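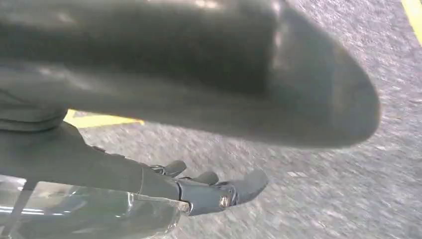
*Fig. 3. Dark greys: lighter along the top edge, deeper charcoal on the underside.*

## Getting good dark greys from your Fotura

Your printer is now unpacked, filled and talking to your computer, so here comes the fun part! Colour prints tend to look pleasing straight away, even on the factory settings. Dark greys are fussier. They can come out slightly green or a bit pink, or they can sink into one flat patch where you wanted soft folds and shadows. An evening spent on this section will pay you back with every print you make afterwards.

You will need:

- the Fotura, switched on and warmed up
- a few sheets of Protard matt paper (the Protard gloss works too, but see the note on gloss further down)
- the Pirivier program, installed on your computer
- a picture of your own with plenty of dark tones in it - a black cat, a winter coat, a wet slate roof
- a lamp you like reading by, or a window

### Before you print

1. Turn your screen brightness down until a blank white page on the screen looks much like a sheet of the paper held beside it. Most screens are set far too bright, and this one change cures more "my prints are too dark" complaints than anything else in the manual.
2. Open Pirivier and choose **Paper > Protard matt**. If you are using the gloss, choose that instead. The two take ink very differently.
3. Open your picture and click **View > Shadows only**. The bright areas drop away and you are left with the dark tones. Have a good look round in there! You may find detail you had forgotten about.
4. Set **Grey ink** to *Mixed*. This uses all the inks and gives the smoothest change from one tone to the next.
5. Load one sheet, printing side up. On Protard matt, the printing side is the whiter one.

> **Caution:** Do not feed a sheet that has curled at the corners. It can brush against the print head and leave a dark streak, and a hard knock can harm the head itself. Flatten the sheet under a heavy book first.

### Your first test print

6. Click **Print > Test strip**. Pirivier puts 3 bands of your picture on the one sheet, from darker to lighter, and prints the shadow setting under each band.
7. Lift the sheet out by its edges and lay it flat, face up, somewhere free of dust.
8. Leave it for 60 minutes. Fresh ink shifts as it settles, and it is so tempting to judge it early, but the greys you see in the tray are not quite the greys you will end up with.
9. Take the strip to your lamp or window and pick the band you like best. Look at the very darkest parts first, then at the places where dark turns to mid grey. You want that change to feel gentle, with no hard step in it.
10. Type the number under your chosen band into **Shadow lift** and click **Save**.

> **Note:** Choose under the light where the print will hang, if you can. A grey that looks perfectly plain by the window can turn quite warm under a yellow bulb.

### If the grey has a tint

A slight tint is common with a new set of inks and easy to put right.

- **Greenish:** open **Grey balance** and move the slider two steps towards *Pink*.
- **Pinkish:** move it two steps towards *Green*.
- **Brownish all over:** check the paper setting before you touch the slider. Gloss chosen by mistake for a matt sheet will do this.
- **Tinted in some bands and clean in others:** run **Care > Clean nozzles** once, then print the strip again.

Change one thing at a time and write it in pencil on the back of the strip. By the third sheet you will be very glad you did.

### A note on gloss

Gloss paper gives a richer black, and on the right picture it is lovely - really deep and inky. It also shows finger marks, and every lamp in the room. If you would like to keep that soft, quiet look in your greys, stay with the matt.

> **Caution:** Never stack gloss prints face to face while they are fresh. They will stick, and pulling them apart lifts the ink.

### Saving your settings

11. Click **File > Save as my paper** and give the setting a name you will recognise next June. "Matt, living room lamp" is far more use than "Test new final".
12. Print the whole picture with your saved setting.

Pirivier keeps the setting even if you change computers, as long as you sign in with the same name. When you fit a new grey cartridge, repeat steps 6 to 10. For profiles made for Takács heavy card, turn to the section on thick papers, where the rear feed is explained as well.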